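Hirdale Lab Automation Group
Minutes of the two-arm bench cell meeting
Friday, December 9, 2022

Present: Drita Dimitrov (chair), Tetsuya Furukawa (minutes), three from the Trerneck bench team
Apologies: Matsuda

1. Last minutes
Agreed. The spare finger pads ordered in October have arrived and are in the drawer under the controller.

2. How the cell is running
Drita opened with the good news, and there was plenty of it. The cell has done 1,996 tube picks since the last full service, with 40 stops, and most of those cleared with a simple restart. She has gone through the log line by line and found that 134 picks needed a second try, nearly all of them on the tall glass tubes. Everyone was very pleased - this is the longest run we have had between services!

3. Glass tubes and the right arm
Tetsuya thinks the second tries come from the grip height. The fingers were taught for the capped plastic tubes and then raised for the glass ones, and the raised point was never taught properly, only typed in. He would like to teach it again by hand, with liquid in the tube, at slow speed. Closing force stays as it is until that has been done. Trerneck asked if the approach could come in from the side every time, and Tetsuya was all for it, as it keeps the wrist well clear of the pipette stand.
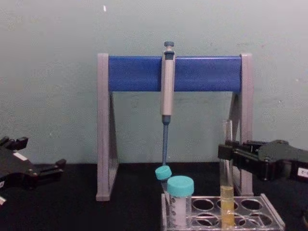
Drita added that the rack position should be checked at the same session. It gets lifted out for cleaning and goes back a shade differently depending on who does it. Two low stops fixed to the bench would sort this out, and Trerneck have offered to make them (thank you!).

4. Left arm
Finger pads to be changed before the next long run. The old pair still hold, but the edges have gone shiny. Tetsuya will re-zero the jaws afterwards and note the open and closed readings on the card. Cable check is due too - please look at the bend behind the wrist, where the last one rubbed through.

5. Zumon software update
Long and lively discussion. The update gives us a proper pause key, which we have all wanted for ages. Agreed to save the taught points first, load the update on a quiet day, then run 90 dry picks before any liquid goes near it.

6. Actions
Tetsuya: re-teach glass tube grip, side approach, left arm pads and zero.
Drita: back up points, book the update, send the log to Matsuda.
Trerneck: rack stops, cable check.

7. Any other business
Cleaning wipes are running low again. Next meeting in the new year, same room.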